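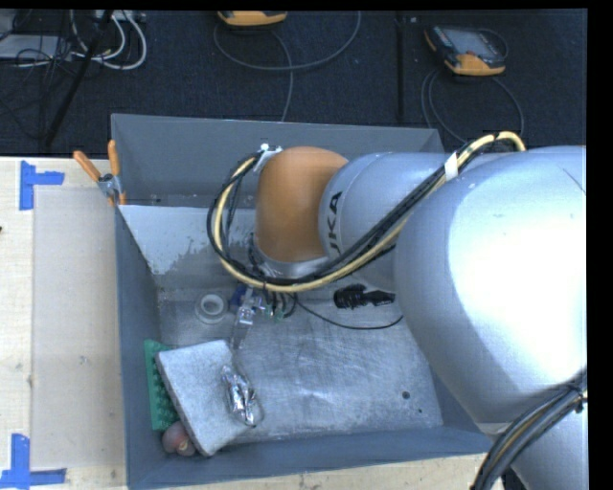
Stockroom and Packing Skills
Session 4: Bins, Benches and Floors
Notes by Heike Kohlhase

Welcome back, everyone, and thank you for the lovely pile of homework sketches from last time (I have read every one of them, including the two that were mostly of a cat). In this session we slow right down and spend our time on the bin itself, the bench it sits on and the floor around it, and if that sounds like very little to fill an afternoon, I thought so too when I first taught it, and we ran over by 25 minutes.

Before you come
Please read chapter 3 of the Hourani workbook, and bring the bin inventory you started in session 2. If you missed that session, Najwa Awwad has spare sheets at the front desk.

1. What a metal bin is good at
A metal bin will put up with a great deal. You can drag heavy parts across the bottom of it for years, and all you get for your trouble is a floor full of fine streaks and scratches, which are perfectly normal and don't need to be reported. What we do want to hear about is a dent you can feel with your palm, a raised edge along a seam, or any spot of rust larger than a fingernail. Write the bin number on a yellow slip and put the slip in the tray by the door.

Sloping walls are worth a moment of your attention. A wall that leans inward toward the bottom makes it easier to sweep small pieces out by hand, and it also means the bin holds a bit less than you'd guess from looking at the rim. Several of you measured across the top in session 2 and used that number for the whole depth. Measure at the rim and again at the floor, please, and write both down!

Bare metal also plays tricks with light. A shiny part on a shiny floor can be surprisingly hard to pick out, especially small washers and clear plastic bags. When you finish with a bin, look into it from two different sides before you call it empty. Jad Shboul likes to run a flat hand over the bottom as well, gloves on, and I have come around to his way of doing it.

2. The bench
We like a pale wooden work surface for this course. Dropped screws show up on it, pencil marks come off with a damp cloth, and it is kinder to the underside of a box than steel would be. It isn't fond of standing water, though, so wipe a spill straight away and don't leave wet cloths lying on it overnight.

Set the bin well back from the front of the bench and leave yourself a clear stretch to one side. Left or right is up to you – I am left-handed and have stopped pretending there is one correct answer – but choose a side and stay with it for the whole order. Finished items go there, along with your count sheet, and your coffee goes somewhere else entirely.

Lift a big bin onto the bench with two people, even when it feels light. Agree out loud on who says "down."

3. The floor
Carpet in a work area gets mixed reviews. It is quiet, it is pleasant to stand on through a long shift, and a part that falls on it usually survives. The trouble is finding the part afterward, and dark carpet will hide a black screw better than anything I know. Keep a hand lamp under the bench and hold it low, nearly flat to the floor, so that small things throw a shadow.

Carts roll badly on carpet too. Empty half the load first if you have to turn one.

4. Worked problem: the Selar order
The order sheet asks for 2970 brackets, and one bin takes 80 of them in a single layer with room to get your fingers around the edges. Work out how many single-layer fills that makes, and what is left over for the last one. Then do it again with 82 to a layer, which you can manage if you turn the end row sideways.

Please show your steps. The second answer comes out one fill lower, and I'd like a few sentences on whether you would bother, thinking of the person who has to lift them all out again at the other end.

(Answers: 38 fills with 10 brackets in the last; 37 fills with 18 in the last.)

5. For next time
Mireille Khoury will take session 5, on labels. Bring a marker that works, and one bin label from your own workplace if you're allowed to borrow it. Anyone who still needs the bench check signed off can find me in the workroom until 4:30.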